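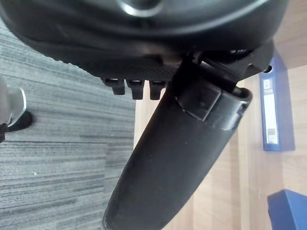 Figure 2. Black plastic housing with three rectangular tabs and a cylindrical post.

4.2 Fitment statements in wheel and rim listings

The second part of the analysis concerns the fitment statement, by which we mean any wording in a listing that tells the buyer which vehicles a wheel may be mounted on. A fitment statement may be a list of models, a set of measurements, or a general claim such as "fits most saloons and light vans". These forms are often mixed within a single listing, and the mixture is where most of the coding difficulty arose.

The sample consists of 140 listings taken from three online sellers, Mader, Cuta and Oyewole, during June. Listings for complete wheel and tyre sets were kept if the rim was described separately from the tyre. Listings for spare wheels of the narrow temporary kind were left out, as were steel rims sold only as winter stock. Where a seller offered the same rim in several finishes under separate pages, the first page returned by the seller's own search was kept and the others were dropped.

Each listing was coded on nine fields: rim diameter, rim width, offset, bolt count, bolt circle, centre bore, load rating, named vehicle models, and supplied fixings. A field was marked as stated, implied or absent. "Implied" was reserved for cases where the value could be worked out from other values on the same page without outside knowledge. The offset of a rim, for instance, was marked as implied when backspacing and full width were both given. A value that could be found only by opening the maker's own catalogue was marked as absent, even where the listing carried a link to that catalogue.

Coding was carried out by two of the authors, Chidubem Sani and Ekaette Lawal, working separately. Differences were settled by a second reading of the saved page. Most of the differences concerned centre bore, which some pages give for the bare rim and others for the rim with a spigot ring fitted. Where the page did not say which was meant, the field was coded as stated and a note was added. We return to these notes in section 5, as they bear on whether a stated value can be used by a buyer at all.

Diameter was the most reliably given field, and this is to be expected, as all three sellers use it as a search filter. Bolt circle came next. Load rating was often missing from the main text and, where present, tended to appear in a table at the foot of the page or in a delivery note. Oyewole places it under "care and returns", where a buyer comparing rims would have little reason to look. We coded it as stated in such cases, since the coding scheme records presence and has no field for position.

Promotional wording raised a separate problem. Phrases such as "a direct swap" and "no changes needed" make a claim about fit but name no vehicle and no measurement. The scheme gave no credit for them. A looser scheme, under which any claim of fit counts as partial information, was tried on a small subset and abandoned — the two coders could not agree on where a claim of fit ended and general praise of the product began. 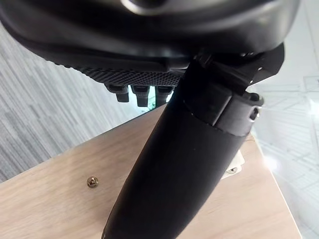 Hélder Bragança, who read an earlier draft of this section, objected that the rule on promotional wording is too strict. A phrase such as "a direct swap", he wrote, "carries weight with a buyer who has typed a registration number into the seller's search box a moment before, and the page is then answering a question it has been asked". On his view the search step and the listing form one statement and ought to be coded together.

We accept the point for Cuta, whose search box works in this way and repeats the chosen vehicle at the top of each page. It does not extend to Mader or Oyewole, where the same wording is shown to every visitor whatever route was taken to the page. The Cuta listings were therefore read again with a vehicle selected, and the named-models field was changed from absent to stated in six of them. The other fields were unaffected.

Price and stock level were recorded but are not used here. The Erkitz coding sheet, from which our own was adapted, treats finish and colour as part of fitment; we have moved both to the description of goods in section 4.3.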